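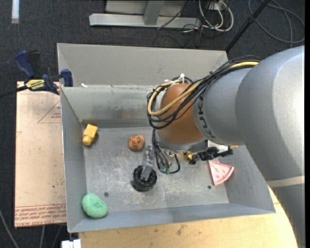
Department of Packaging and Materials Handling — Student Projects

Wear and soiling in open metal bins
Project report by Hedvika Tóth and Getachew Kahsay
Supervisor: Libor Sýkora
Monday, September 23, 2019

1. Background

Open metal bins are used all over the Skenstead building for holding loose items before sorting. They are sturdy and they stack well enough, but the inside surfaces mark quickly. Our project looked at what kind of marks build up, where they build up, and whether ordinary cleaning makes any difference to them.

We used a pair of grey bins standing one directly behind the other, the front one rectangular with tall sides. The front bin held a small mixed set of objects, among them a black ring with a thick, glossy rim and a small orange ball with dark markings. We kept to items of different shapes because a ball and a ring touch the floor of a bin in very different ways.

2. Method

The work ran from July over 4 weeks. We divided the inside of the front bin into floor, side walls and back wall, and wrote down the marks on each before and after cleaning. Cleaning was done with warm water, dish soap and a soft cloth. Lenka Skála from the workshop suggested we leave the rims alone at first so we could see what collected there, and we followed her advice.

We sorted marks into 3 types: scratches, scuffs and smudges, and stains. The log sheets are in the binder labelled Zelorgate on the shelf by the door.

3. Results

The floor is the worst area. It is covered in pale scratches and scuffs, with whitish smudges over them. Most of the smudges came off with the cloth. The scratches did not, and some were easier to see once the metal was clean.

The inner back wall has a different problem. It is streaked with darker stains, and there is a faint brownish patch near the middle. The streaks got a little lighter after cleaning. The patch stayed the same colour and we could not say what caused it. Vlasta Čierny thought it might be old adhesive, but we had no way to test that.

Small scraps also catch at the rim where the two bins meet. A white one is sitting there toward the left.

4. Problems

Our first log sheet had no space for the rim, so the early entries are written in the margin. Lighting was also an issue — scratches show up strongly from one side and hardly at all from the other. We should have fixed a single viewing spot from the start.

5. Further work

A removable floor liner would be the next thing to try. We would also like to repeat the log on the second bin, starting with its back wall.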